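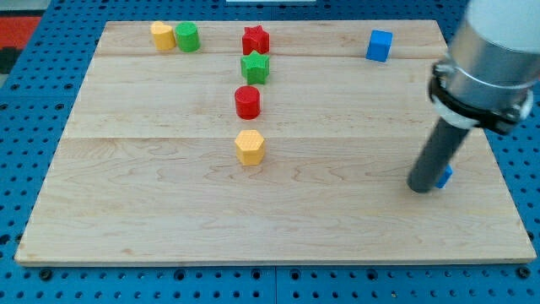
GRAND RAPIDS, Mich., September - Lutia today put out first results from its end effector comparison, a bench program that runs different fingers, grippers and wrist cameras through the same set of table jobs on the same arm. First up: the plain round rod. One finger, nothing to open or close.

The rod did better than most of the shop expected. Full numbers below.

What was tested

Three tools in this round. A single rod with a rounded tip, a two-finger gripper from Dal Bello, and a suction cup built in house. Same arm for all three, same controller (Brasix, stock settings), same wood board on the blue pegboard table. The work is pushing and sorting small toy blocks: stars, cubes, cylinders, hexagons, in red, green, blue and yellow. Typical jobs are "push the blue cube to the red star" or "get the yellow ones together." Each tool ran 248 trials. A job counts as done when the right block stops within 2 inches of the target and no other block has been shoved off the board.

Results in short

Rod: 201 of 248 jobs done. Slowest on long pushes across the full board, fastest of the three on short ones. Lost the most points on cylinders, which turn when you catch them off center and wander away from the line.

Dal Bello gripper: 219 of 248. Best overall. Trouble with stars, where the jaws close on a point and the block twists out. Also needs the most room, so blocks sitting side by side cost it time.

Suction cup: 174 of 248. Fine on the cubes. Poor on the textured tops, no surprise there, and it was the only tool that needed a part changed mid-run.

"People kept asking why we'd bother with a stick," said Nesma Slaoui, who leads bench testing at Lutia. "Well, it costs next to nothing, it doesn't pinch, and there's no air line. If your job is moving things around on a flat surface you should at least price one out. I would not use it for anything you have to lift, obviously."

Camera angle made a bigger difference then the team planned for. With the overhead camera only, the rod could cover up the block it was pushing, and the controller was left guessing at the last stretch. Adding a second view from the front edge of the board cut missed contacts by 24 percent for the rod. For the gripper the gain was small. Suction, no change worth reporting.

Settings and what changed along the way

Arm speed was held at the same limit for every tool. The clamp was retightened between sessions, not during. Starting layouts were drawn from a list of 48 and every tool saw the same layouts in the same order. A few early rod runs were thrown out and redone after the tip height was found to be set too high, these are not in the totals above.

The team also tried one softer tip, a rubber sleeve over the rod end. It gripped the block sides better on turns but dragged on the wood. Left out of the main table, notes are in the download.

Next round

Round two adds Clodudia, the three-finger hand, plus a second controller still to be named. Jobs will get harder: mixed blocks close together, and a few where two blocks have to end up touching. Lutia will keep the board, the blocks and the layouts the same so that the numbers line up with this release.

Shops that want their own tool included can send one in. It has to fit the standard clamp, weigh less than the Dal Bello unit and come with a mounting drawing. No fee. Lutia keeps the tool through the end of the round and ships it back with the full log, good or bad. Results get published either way, please read that part before you sign.

Availability

Trial logs, the layout list and the scoring sheet are free to download from the Lutia site from 9 a.m. Eastern. Video on request.

About Lutia

Lutia tests robot tools for small manufacturers, packing shops and school labs. The company does not sell arms or grippers and takes no payment from the makers of the products it tests.

Press contact: Nesma Slaoui, bench testing, Lutia. Calls before noon are best.

###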